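Kitchen Table Set: README

Maintained by Necati Uçar. Questions about the object list go to Kojo Abugri.

What this is

A collection of short recordings of things on a white kitchen table: plates and dishes, a ketchup bottle, small food items and a countertop oven. The subject is where tableware and food sit on the table and how that changes over the course of a session. The set holds 1451 recordings. Each comes with stills, an object list and a one-line note.

The files were made for the Nongate project and are stored under the working title Zunine. Older notes call the same material "the table set." Both names refer to the same files.

The objects

Every object has a short name that is used in the object lists and in the notes. The names are plain on purpose:

plate_pink: the pinkish plate
plate_green: the green plate
dish_teal: the teal dish
ketchup: the red bottle with the white cap
strawberry: the small red item
oven: the black toaster oven
panel_metal: any perforated metal surface

The strawberry goes under that name in all lists, including stills where the shape could pass for a small pepper. If you search for "pepper" you will get nothing back.

We don't record brands in the object lists. Labels on bottles are often turned or too small to read, and an early attempt to transcribe them was dropped in August. 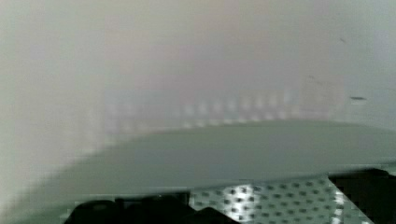

Close views are kept in the set even when very little of the table can be made out. They are filed in the folder named "near" and use the same object names as the wide views, with two additions: surface_gray and background. A near still may hold nothing nameable except a blurred gray surface and a strip of metal with small round holes in staggered rows, and in that case the list reads surface_gray, panel_metal, background. Please don't fill in the rest from a wide view of the same session. The list is meant to say what can be picked out in that one still.

Bright spots on metal are not marked. If your work depends on reflections you will have to label them yourself.

How a session runs

A session starts with a layout card. The card says which objects are on the table and which of them rest on or in another object. It gives positions in loose terms (left, right, near the oven, on the plate) and leaves the exact spot to the person setting up. There are 28 layout cards. Some were used a lot more than others, and card 4 was used most, mainly because it is quick to set up.

Sessions are logged by card and by time of day. Morning sessions have more daylight in them. Anything logged after 5 p.m. should be treated as lit by the room lights only, although we didn't measure this.

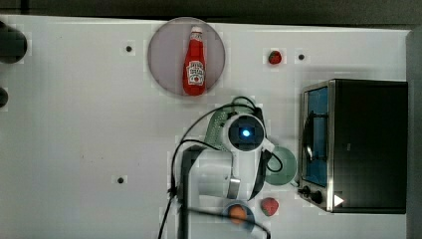
Relations between objects are written as short pairs. "ketchup on plate_pink" means the bottle is resting on the plate, whether it stands or lies down. A separate field called pose takes one of three values: upright, lying or unclear. Use "unclear" freely. In views from straight overhead it can be hard to judge the height of a thing, and a wrong pose is more trouble to fix later than a missing one.

"Beside" is used when two objects are close and neither supports the other. We did not set a distance for it. Two people labeled the same batch of 80 stills to see how far they would agree, and most of the disagreements were over "beside." We left those labels as they were and marked the batch with the word "double" in its name.

Holes in the tabletop are part of the table and are never listed as objects. The same goes for marks and stains.
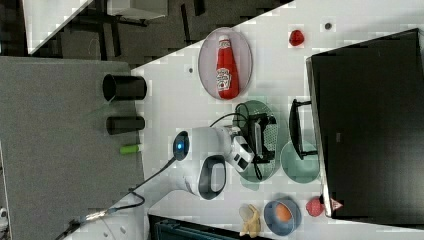
Plates cause the most mistakes in the color field. The green and teal pieces are both see-through to some degree, so the table shows through them and the color shifts with the light. Go by shape and size first and use color to confirm. The pink plate is worse. It has been written down as gray, lavender and pink by different people, and its outline is recorded as round in some lists and oval in others depending on the view. All of these were changed to plate_pink in the name field, but the free-text notes still have the original wording.

Folder layout

near/ close views
wide/ table views, overhead and from the side
cards/ the layout cards as text files
lists/ object lists, one per still
notes/ one-line notes, unedited

Some wide stills are stored sideways. We haven't rotated them because the lists refer to left and right as stored. If you rotate a still, rotate its list too. The script in the Wevero folder does both.

Known problems

The oven door field (open, closed, unclear) was added late and is empty in the earliest lists.

A few notes are in Turkish. Necati is translating them when he has time.

One batch made on a Thursday was saved twice under different names. Remove the copy with "Eklund" in the file name before you count anything.

The set covers one table. Results on other kitchens, other plates or a darker tabletop have not been tried.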